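How to Clean the Dust Out of a Desktop Computer

A desktop that has run for a year or two without being opened will have dust in it. The fans pull air in through the front and push it out the back, and whatever is in the air stays behind on the filters, the fan blades and the fins of the heat sink. The fans then have to spin faster to move the same amount of air, and the computer gets louder. In bad cases it slows down or shuts off.

Cleaning it takes up to 2 hours the first time, most of it spent on screws and cables. After that it goes faster.

What you need

A can of compressed air or a small electric blower
A Phillips screwdriver, #2 size
A soft brush, 1 inch wide or smaller (a clean paintbrush is fine)
Cotton swabs
A dry microfiber cloth
A small dish for screws

Don't use a household vacuum inside the case. The nozzle can build up static, and it can pull small jumpers and caps off their pins.

Before you start

Back up anything you would hate to lose. Cleaning shouldn't touch your files, but old drives sometimes pick a bad moment to quit.

Write down your normal temperatures. Any free monitoring program will show them. Let the computer sit idle for 10 minutes, then note the processor temperature and the fan speed. You'll compare against these at the end.

Step 1. Shut down and unplug

Shut the computer down from the menu, then flip the switch on the back of the power supply if it has one. Pull the power cord. Hold the front power button in for five seconds to drain what's left in the power supply. Disconnect the monitor, keyboard, network and speaker cables. Take a phone picture of the back panel first if you have a lot of them.

Step 2. Move it somewhere you can make a mess

A garage, a porch or a table near an open door will do. Carpet is a poor choice. If you have a dust allergy, wear a mask.

Step 3. Open the case

On most towers the side panel is held by two thumbscrews at the rear edge. Remove them, slide the panel back about an inch and lift it away. Some office models use a latch instead. Put the screws in the dish.

Touch bare metal on the case before you touch anything inside, and again every few minutes while you work.
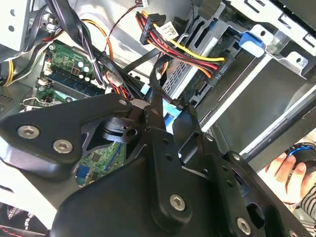 Step 4. Clean the filters

Many cases have a mesh filter at the front, at the bottom under the power supply, or both. Slide or snap them out. Foam and mesh filters can be rinsed under lukewarm water with a drop of dish soap. Shake off the water and let them dry completely, overnight if necessary. Never put a damp filter back in.

Step 5. Blow out the fans

Hold each fan still with a finger or a cotton swab before you aim air at it. A fan spun by compressed air can turn faster than its bearing was made for.

Keep the can upright. If you tip it, liquid propellant comes out and can frost the parts. Use short bursts and work from the top of the case down, so the dust ends up at the bottom where you can brush it out.

Step 6. Clean the heat sink

The processor's heat sink is where dust does the most harm. Look between the fins and the fan. If there's a gray mat in there, loosen it with the brush, then blow through the fins from more than one side.

Leave the heat sink attached. If you take it off, you have to clean away the old thermal paste and put on new — a separate job.

Step 7. Wipe up and check the connections

Brush loose dust off flat surfaces with light strokes. Wipe the case floor with the dry cloth. Then press gently on the memory sticks, the graphics card and each power plug to make sure nothing has worked loose. Tuck cables away from the fan blades.

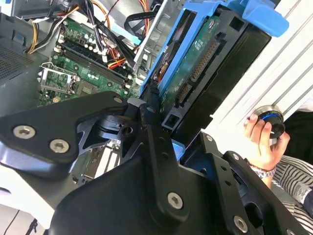
Checking inside the open tower.

Step 8. Close up and test

Put the filters and side panel back, reconnect the cables and turn the computer on. Every fan should spin. If one rattles or ticks, shut down and look for a cable touching the blades.

Let it idle for 10 minutes and compare the new numbers with your old ones.

If it won't start

Check the switch on the power supply first. If the fans run but the screen stays blank, unplug again and reseat the memory. Push each stick down evenly until the clips at the ends close.

How often to do it

Once a year is enough for most homes. With pets, a smoker or a computer that sits on the floor, plan on twice — June is a good time for one of them, before the hot weather. The filters can be cleaned more often without opening the side panel on many cases.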